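**From:** Emiliano Garrido
**To:** field-data list
**Date:** October 29, 2026
**Subject:** Re: [field-data] One map for the water points, or three?

Hi all,

Shadi asked me to answer this on the list instead of privately, so the rest of you get to suffer through it too. Quoting the part I'm replying to:

> On the Cáceres project we now have three copies of the water point layer. The engineers keep one on the shared drive, the community team has one inside the survey forms, and I have the one that goes into the monthly report to the donor. They don't agree. Last month the report said 33 working pumps in the upper valley and the engineers' map said 40. I'd like to move everyone onto one live layer in Livari, but Yusri is worried about people in the field losing edits when the connection drops. Has anyone done this without a mutiny?
>
> Shadi

Shadi, yes, we did it, and there was a small mutiny, and I'd still do it again.

We were in nearly the same spot at Dimow two years ago. Irrigation canals in our case, so lines instead of points (worse, believe me, because two people can draw the same canal a hundred feet apart and both swear by it). Uriel had his version, I had mine, and the district office had a printed one on the wall with pencil marks that was better than either of ours.

The first thing I'd say is don't start with the software. We lost most of August arguing about Livari versus Zanix, and when we finally loaded the data we found that our real problem was the word "working." Uriel's crew marked a gate as working if it opened. My monitors marked it as working if water had come through it since their last visit. Same gate, same week, two different answers, and both were right! I'd bet good money your seven missing pumps are mostly that. Get the engineers and the community team to write down what they mean by each status before anybody imports anything. Ours fits on one page and it's taped inside every tablet case.

Second, the IDs. Please, please don't use village names. We had two villages with the same name on opposite banks, plus one that gets spelled four different ways depending on who's typing. We ended up with a dumb little code, district letter plus a number, painted on the concrete at each gate. Cristóbal complained about the paint for weeks and now he's the one who sends people back if they forget the can.

On to Yusri's worry, which is a fair one. Livari does work offline, but it isn't magic. The edits sit on the tablet until it syncs, and if two people change the same record while they're both out of range, the second one to sync wins and the first one gets a tiny gray notice that's very easy to swipe away. That bit us twice.

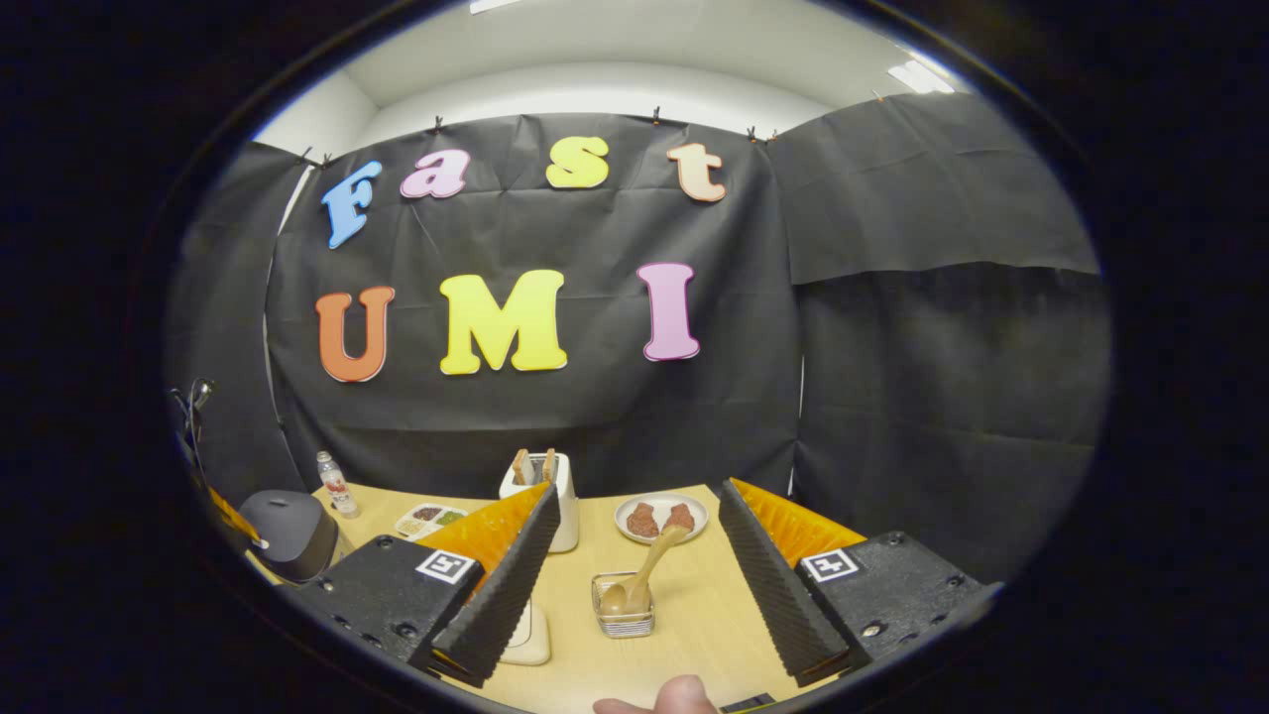
*4 min read*

What fixed it for us was boring. Each monitor owns a set of gates and only edits those. Anyone can add a comment or a photo to any record, but the status field is locked to the owner and the supervisor. It took Uriel an afternoon to set up the permissions. Since then I can only remember one real conflict, and that was me, editing from the office when I had no business doing it.

We also made syncing part of the end of the day, the same as handing in the vehicle keys. You come back, you plug in, you wait for the green check, you sign the sheet. I know a paper sheet sounds silly next to a live map, but it's how we spotted that one tablet had been failing for eight days straight. The guy using it had been doing everything right and the thing just never uploaded over the guesthouse connection.

A few smaller items, in no order:

- Freeze a copy on the last day of every month and write the report from the frozen one. If you pull numbers from the live layer on Monday morning and your boss pulls them after lunch, you'll have a very long phone call.
- Keep the old three layers, read only, for at least one reporting cycle. People calm down a lot when they can go and look at "their" map.
- Photos are what fill up the tablets. Turn the resolution down. You don't need to read the serial number on a pump from a picture if there's a field for it.
- Write the donor a short note before the numbers shift. We didn't, and our total dropped by 22 gates in one month purely from removing duplicates. I spent the next two weeks explaining that no gates had died.

As for the mutiny, it came from the office side, which surprised me. The field people mostly liked having less to fill in. It was the folks with the nice color-coded spreadsheets who felt robbed, and I say that as one of them. I kept mine going in secret for a month or so and then one morning I forgot to update it, and that was the end of that.

Yusri, if you're reading, I'm happy to send you our status page and the permissions setup. It's written for canals but you could swap in pumps without much trouble. The only part that won't carry over is the seasonal stuff, where a dry gate in the off months is coded separately from a broken one. You might want something like it if your upper valley sources drop in summer, though. Do they?

One question back at Shadi: who signs off when a pump gets deleted from the layer? We still don't have a good answer. At the moment Cristóbal and I both have to say yes, and he's out in the district half the time, so there's a little pile of ghost gates waiting for us to be in the same room. If anybody has a cleaner way of doing that I'd love to steal it.

Emiliano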